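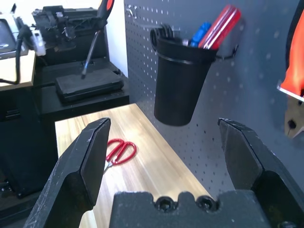 回复：工具墙改造的提议

先说结论：我不太赞成把公共工作间剩下的抽屉都拆掉，全换成洞洞板。上一封信里把洞洞板说得几乎没有缺点，我用了这几个月，感受差得有点远。就拿木桌旁边那块黑色洞洞板来说，挂在上面的黑色圆筒里插着蓝柄的和红柄的工具，看着确实利落，可是那把红柄剪刀照样平躺在桌面上，离板子也就一伸手的距离。按提议里的说法，“有了固定位置，东西自然会回去”，我看不出这个“自然”是从哪里来的。

下面引用原信，逐段回。

> 大家好，关于 Plarkville 工作间的收纳，我建议尽快定下来，趁八月之前把墙面做完。Trernov 那套板子带挂钩和圆筒，整墙报价 3,248 元，含安装。抽屉柜可以送人，腾出来的地方正好再放一张桌子。

报价我看过了。问题是里面没写清楚挂钩有多少种、圆筒算不算在内。去年给 Jaltudik 小组装的那一面，板子到了才发现挂钩要另买，又添了 600 元。请把明细贴到列表里，最好连孔距一起写上。我们手上已有的挂钩是 Marinescu 的旧款，插进别家的板子会晃，拿钳子的时候常常连钩子一起带下来，然后就得趴在地上找。

还有抽屉柜，先别急着送。砂纸、备用刀片、小包螺丝这些东西往哪里挂？我没见谁把砂纸挂得好看过。

> 洞洞板的好处是一眼能看见所有工具，少了什么马上知道，也不会再重复买。

“一眼能看见”只对单独挂着的东西成立。一旦用圆筒，几把工具挤在一起，露在外面的只有手柄，下半截是什么头，得抽出来才知道。颜色相近的手柄尤其麻烦，我不止一次想拿这一把，拿出来是另一把，再塞回去，旁边的又歪了。如果非用圆筒不可，我宁可按用途分开：剪切的一个，拧的一个，刮的一个，筒身贴标签。至于重复买，我们上次多买了美工刀，原因是没人看采购表，跟抽屉没有关系。

> 另外可以在每个挂位后面画上工具轮廓，归位更直观，我在网上看到很多人这样做。

轮廓我试过，在另一间屋子。画的时候很有成就感，换了一把稍大的剪刀以后轮廓就对不上了，黑色板子上用白漆笔改又很难看，擦也擦不干净。网上那些照片多半是刚装好的时候拍的，我更想看用了半年以后的样子。谁有这样的照片，请发出来，我愿意改主意。

我的反提议，比较便宜，也容易退回去：

一、现有的板子先不扩，只重新排一遍。剪刀单独给一个挂钩，放在桌面一侧、坐着就够得到的高度，不进圆筒。挂得太高，用完的人顺手就放桌上了，我自己也是这样。

二、抽屉保留两层，一层放耗材，一层放不常用的工具。每层外面写清楚，别再写“杂物”。

三、桌面留一个浅托盘，专放正在用的东西，走的时候清空。我知道有人会说托盘最后也会变成杂物堆，有可能，但清一个托盘总比清整张桌子快。

四、试 25 天，再谈要不要花那笔钱。挂钩和标签加起来我估计不用 600 元，超过 1,000 元就先停下来问大家。

最后问一句装过整面墙的人：板子后面的垫条留了多厚？我们这边有几个挂钩插不到底，我怀疑就是后面空隙不够。提议人如果量过墙，也麻烦把尺寸发一下，原信里只写了“整墙”，我不知道开关那一段算不算。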